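Dotmont Facilities and Services Group
Equipment Planning Meeting - Minutes
28 July 2022, Rowbotham Room, Mestville office

Present: Aušra Kazlauskienė (chair), Chenxi Yao (automation), Si-eun Geum (purchasing), Birutė Žukauskas (cleaning operations), Margus Butkienė (minutes)
Apologies: none

1. Minutes of the last meeting

Agreed with one correction. Under item 4, "approved in principle" should read "discussed." Birutė asked for the change and Aušra accepted it. Chenxi said he had already used the first wording in an email to Bratlow and will write to them again.

2. Floor scrubbers

Two of the older scrubbers at the Bratlow site need new batteries. Si-eun has one quote and is waiting for another. Birutė would like the batteries bought before anybody talks about robots, and asked that this be written down. The chair said the two things come out of different budget lines. Birutė said they come out of the same bank account.

Action: Si-eun to get the second quote and place the order if the two are close.

3. Restroom robot arm - request for pilot money

Chenxi presented the revised request. It covers one arm with a two-finger gripper, a fixed base, setup and training for two staff. The job proposed for the pilot is clearing and restocking small items in single restrooms, with wiping left for a later stage.

Main points from the discussion:

Birutė asked how many of our restrooms have room for a pedestal next to the toilet. Chenxi did not have a figure. Birutė said the answer at Mestville is 9 out of 280, and those are the accessible stalls, where the floor has to stay clear for wheelchair users. Chenxi said the final version could go on a cart. Si-eun pointed out that the cart is not in the request, and neither is anything that would move it from room to room, open a door or get it over a threshold.

Margus asked what happens to the arm between rooms. At present a person would have to take it there. Birutė said a person who is already standing in the restroom can pick up a soap bottle.

Chenxi said that this was fair for the first year, but that picking up small things in tight spaces is the skill everything else depends on, and we would rather learn its limits on a simulator than on a purchase order. The chair agreed with the second half of that.

Si-eun went through the costs missing from the request: spare fingers, a cover that can stand up to cleaning chemicals, a service contract after the warranty, and insurance. She would not sign anything until each of these has its own line. She also noted that the supplier's brochure gives cleaning times per room without saying what size of room, who set it up, or whether the failed tries were counted. She has asked twice and received the brochure again.

4. Simulation work so far

Chenxi has been building restroom layouts on the computer and running the arm in them. No hardware has been bought or rented. He showed the current layout on the screen and the group asked for it to go in the minutes.
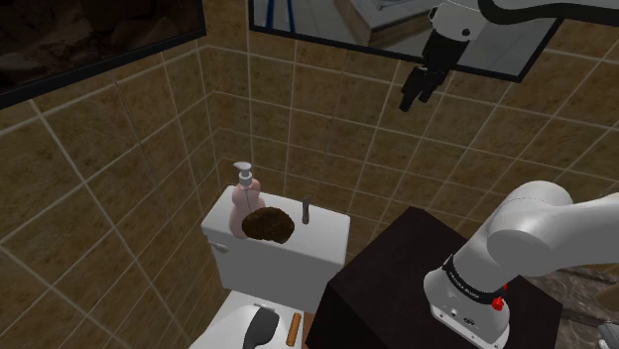 Simulated restroom layout with the arm on its fixed pedestal beside the toilet.

Birutė's first comment was that we do not have framed pictures in our restrooms, and that the tiles are nicer than ours. Her second was that the toilet lid and the tank lid are where people really do leave things, so that part she believes. She wants wet floors, paper on the floor and a full trash can added before she will call it a test of anything.

Margus asked whether the arm can reach the far side of the toilet from where the pedestal stands. Chenxi thinks so but has not checked every position. Aušra said a reach check should have come before the funding request.

Si-eun asked how a run is scored. Chenxi plans 200 runs per layout, with the objects moved each time, and a run counts only if the item ends up in the right place and nothing else is knocked over. Birutė asked that a dropped item count as a failure even if the arm picks it up again. Agreed.

There was some back and forth on whether a good result in simulation tells us much. Chenxi's view is that a bad result would tell us plenty and costs only his time. Birutė's view is that his time is also money. The chair asked for his hours to be logged against the project from now on.

5. Decision

The pilot request is not approved. It is not rejected either - it may come back in September if the actions below are complete. No deposit is to be paid and no letter of intent is to be sent to any supplier in the meantime. Birutė asked for her doubt to be recorded that September will look any different. Recorded.

Actions:
Chenxi - reach check for the present layout, with the pedestal and with a cart.
Chenxi - one more layout based on a real Mestville stall, using measurements from Birutė.
Birutė - measurements, plus a list of what her crews pick up in a normal week.
Si-eun - full cost sheet over the life of the arm, including the four missing lines, set beside the cost of the same hours done by staff.
Margus - ask the insurer whether an arm can run in a room the public can walk into. If the answer is no, tell everyone right away and don't wait for the meeting.

6. Other business

The paper towel contract is up for renewal. Si-eun will send the new prices around by email. Birutė reported that the storage closet key at Bratlow is missing again and a new lock has been ordered.

Next meeting in September, date to be set by the chair.

Minutes taken by M. Butkienė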